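A Week at the Lake With Nine Relatives and One Dock

My sister-in-law booked the house in January, when there was still ice in my gutters and any photo with a dock in it looked like heaven. By the time June came I had forgotten what we'd agreed to. Nine of us, one kitchen, a lake called Kokthorpe that I could not find on my first two tries at the map. I packed the night before, as usual, badly and on top of everything else.
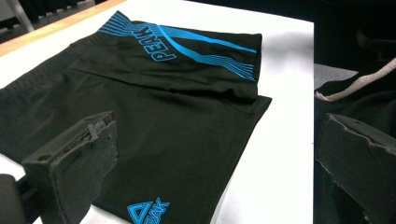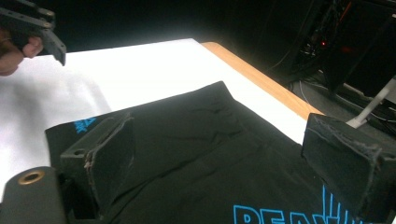

The drive is 231 miles from my front door, and the last stretch is gravel. Sotovard is the closest town, if you want to call it that - a gas station, a bait shop, a diner called Breko that does a very good fried perch plate and closes at two in the afternoon. Learn from me and eat there first. We rolled in at ten past two and had crackers for lunch in the parking lot.

The house sits at 1161 Park, halfway down a slope, and you don't see the water until you've walked all the way through to the back. I liked that! You come in through a dark little mudroom, past a wall of other people's paperbacks, and then there's the lake, wide open and flat with one guy out there in an aluminum boat. My mother put down her bag and didn't pick it up again until supper.

I've stayed in a lot of rentals for this magazine and I have opinions about kitchens. This one had sharp knives. It had a colander, a real can opener and enough matching plates that we could all eat at once, and the owner, Marisol Brannigan, had left a handwritten card on the fridge telling us which burner runs hot (back left, and she means it). I scorched a pan of onions on it anyway.

I called Marisol before I wrote this because I wanted to know how she came to own the place. She bought it from an uncle's estate, she told me, with every intention of selling it. "I came up to clean out the closets and I stayed 3 weeks," she said. "Then I thought, well, somebody has to pay for the roof." The cleaning fee is $400, and I did wince at that when I saw the bill. Split among the adults it wasn't so bad, and the place was spotless when we got there, even under the beds, where my nephew went looking for snakes.

Sleeping is where it gets tight. The listing says it sleeps ten, and that's true if two of the ten are short and fond of each other. The bunk room is great for kids. The upstairs bedroom under the eaves is lovely until the sun gets onto the roof, and then you want to be anywhere else. Ask for the fan in the hall closet. We found it on our second-to-last night.

But the dock, oh my. We had coffee on it, we had dinner on it, my brother fell off it holding a plate of corn. The water is shallow for a good long way out, so the little ones could splash while the rest of us sat with our feet in. There are two kayaks and a canoe that pulls to the left. Mornings before seven are the best of it, with mist on the far side and a loon going somewhere you can't see.

What would I change? I'd like a second bathroom, for one thing. The Wi-Fi gave up whenever it rained, which bothered my teenager a great deal more than it bothered me. And bring bug spray, lots of it, because the bait shop sells one kind and it smells like a tire fire.

Summer weeks go early. Marisol takes bookings by phone and prefers to talk to people before she says yes, so call in the evening and be ready to chat. We've already asked for the same week next year, and my mother has asked for the downstairs bedroom.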